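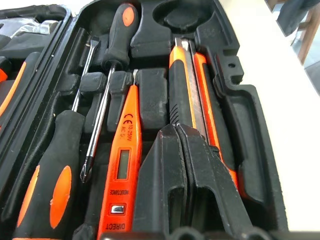 4.2 Scene preparation rules

Written rules for teleoperated collection tend to be strict about the robot and vague about everything the robot is supposed to touch. Our first rulebook, drafted by Vija Jaunzems on a Wednesday and regretted by the following one, gave two pages to emergency stops and a single line to objects: "Reset the scene to its initial state." Operators read this the way drivers read a suggested speed. A fitted tool case shows the trouble well. In Figure 3 two screwdrivers cross one another in the tray, a voltage tester lies on the diagonal, and a round recess has nothing in it. Is this an initial state, a final state, or a Tuesday-ish sort of state in between? The old rule had no opinion. The Muvness rulebook, which replaced it, requires the operator to name the state in the episode log before the arm is enabled, using one of 10 fixed terms, and treats an empty recess as something to be recorded and left alone. Filling it with whatever fits is a violation, however tidy the result.

Figure 3. Gripper fingers among the tools in an open case. Under rule 6, a tool lying outside its molded slot is logged as "displaced" and a recess with no tool in it as "vacant."

We tested the rulebook on 200 episodes collected at the Brostivance site. Two reviewers, neither of whom had been in the room, assigned a state to each episode from the opening images and compared it with the log. They disagreed with the operator in 31 cases. Most of these came down to the word "displaced," which one reviewer applied to anything not perfectly parallel with its slot. Ga-eun Heo has since rewritten the definition, and it now takes up more space than the section on emergency stops. We regard this as progress, though the safety officer has asked us to stop saying so.

4.3 Fingertip wear

Rule 9 concerns the gripper itself. Scuffs and scratches on the fingers are permitted, provided they are entered in the Tralen maintenance sheet; cracks, chips and anything that wobbles are not. The earlier wording asked for fingers "in good condition," a standard every finger met in the opinion of the person who would otherwise have had to change it. 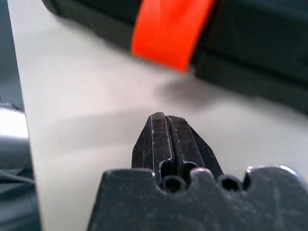
Who decides whether a worn finger stays in service?

The shift lead decides, before the first episode of the shift, and signs the sheet. An operator may ask for a finger to be replaced at any time but may not overrule a refusal to use one. Disputes go to the site lead, and collection on that arm stops until there is an answer, an arrangement that has made the answers noticeably quicker.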